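Simulated egg handling carries over to real robot arms, Lelbridge group reports

LELBRIDGE - A research team in Lelbridge has reported that a pair of robot arms can learn to handle eggs almost entirely in simulation, with only a small number of recorded demonstrations on the physical machines.

The method, called Imum, was described in a paper posted online on 12 May 2019. Its authors trained a single control program on 607 simulated demonstrations of tabletop tasks involving an egg carton, a plate and one or more eggs. They then added 40 demonstrations recorded on real arms and tested the result on hardware.

In 163 test runs on the real arms, 19 ended with a dropped or cracked egg, according to the paper. The team counted any visible crack in the shell as a failure, even when the egg was set down in the right place.

"Eggs are a good test because there is very little room for error in the grip," said Nouhaila Kettani, the lead author. "A program that squeezes a little too hard in simulation can look perfectly fine until you run it on the real thing."

Most earlier work by the group kept grip force fixed during training. Imum changes it from one simulated run to the next, along with the weight of the egg and the friction of the gripper fingers. The program is not told these values and has to adjust from joint readings and camera views.

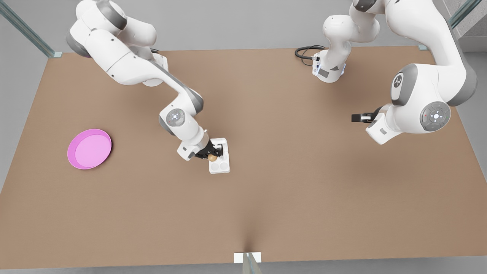 A simulated run of the egg task, with one arm holding an egg at the carton. A pink plate is on the table to the left.

The simulated workspace has two arms mounted over one table. Operators controlled both arms by hand to record the demonstrations, and the software stored the joint positions at each step. Gitau Mushi, who built the simulation, said getting the contact between finger and shell right took longer than any other part of the project.

"We rewrote that section four times," Mushi said. "The first versions let the egg slide in a way no egg does."

The paper lists several limits. All tests used eggs of similar size, and lighting in the test room was kept constant. Tasks that needed both arms to move at once failed more often than tasks done with one arm - the authors put this down to small timing errors between the two.

Haris Tanoli, a robotics engineer at the packaging firm Wukby who was not part of the study, called the results useful but said speed would matter more to industry. The paper does not give a time per egg.

Kettani said the group plans to release its simulation files in June. A second set of tests, using cartons from different makers, is being prepared at a partner lab in Ashby under Said Cherkaoui.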